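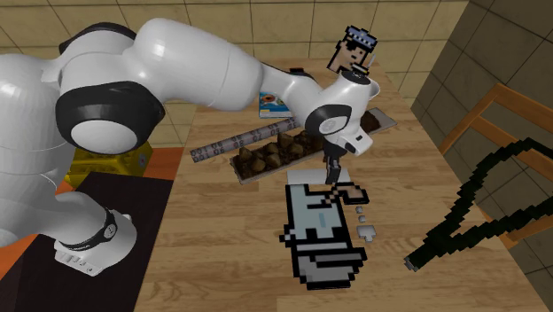 Hotel resort fees at Hollthorpe: has anyone gotten one taken off?

windowseat_only
Thursday, May 11, 2023
Booked three nights at the Ledesma in Hollthorpe through the Sikau app. The price on the search page was fine. The price at checkout had a "destination amenity charge" of 30 dollars a night stuck on the end. I looked up what it covers: wifi, local calls, a newspaper, and "access to the fitness area." I don't make local calls. I have never in my life asked a hotel for a newspaper. Has anyone had this removed at the desk, or am I wasting my breath?

gravelroad
You're wasting your breath. I stayed there in February and asked twice. The first clerk said it was a city rule, the second one said it was a hotel policy. When I asked to see the city rule in writing I got a brochure for the harbor tour.

pteranodon52
Disagree with the above. I got it waived for one night out of four. The pool was closed when we checked in, and I told them I wasn't paying for amenities that weren't open. The clerk went in the back for a while and came out with a new bill. So it can be done, you just need a reason they can type into the computer.

gravelroad
One night out of four isn't waived. They gave you a coupon.

pteranodon52
30 bucks is 30 bucks.

windowseat_only
Is the pool usually closed?

pteranodon52
No idea. It was that week.

mo_in_jesham
I live in Jesham, a short drive down the coast, and I put my in-laws up in Hollthorpe every year because we don't have the room. My two cents is that the fee isn't your main problem. Look at parking. The Ledesma charges for the garage by calendar day, so if you arrive at 9 at night you've paid for a whole day before you've unpacked. On top of that, the "five minute walk to the beach" on the listing is to the seawall. The part with sand is a good bit farther and there's a hill on the way back.

windowseat_only
The listing says "steps from the water."

mo_in_jesham
Sure. How many steps, though?

tallysheet
I'm going to stick up for the place a little. The rooms on the back side are quiet, the beds are decent and breakfast had real eggs. I paid 160 a night with everything in, fee included, and for a holiday weekend in that town I thought it was fair. People go in mad about the fee and then find fault with the towels.

gravelroad
If the rate is 160, put 160 on the search page. That's my whole complaint. I don't care what the eggs are like.

tallysheet
Every hotel on that strip does it. You'd be picking between the same charge with different names.

gravelroad
And that makes it okay?

tallysheet
Didn't say that. I said the room was good.

lowtide_larry
Question for the OP: does Sikau let you sort by total price? Mine has a switch for it buried under filters, but it turns itself off every time I change the dates. I can't decide if that's a bug or on purpose.

windowseat_only
Just checked. There is a switch and yes, it reset when I moved the trip by a day. With it on, the Ledesma drops from near the top to the second page.

lowtide_larry
On purpose, then.

mo_in_jesham
Also don't put too much faith in the review score. It says "over 1,000 guest reviews" but open them up and plenty are for the other Ledesma, the one by the airport. Look for any that mention a shuttle. The Hollthorpe one has no shuttle.

pteranodon52
It had a shuttle when I was there.

mo_in_jesham
Are you sure you weren't at the airport one?

pteranodon52
I could see the seawall from my window, so yes, pretty sure.

windowseat_only
Okay. I called the front desk. The person I spoke to says the fee is "mandatory but may be reviewed at checkout," and wouldn't put that in an email. They also said parking is per night, which doesn't match what mo said. My booking can be canceled free until the day before, so I'm holding it and looking at a couple of guesthouses up the hill. If I do end up at the Ledesma I'll ask for a back room and keep the parking receipt.

gravelroad
Get the name of whoever told you per night.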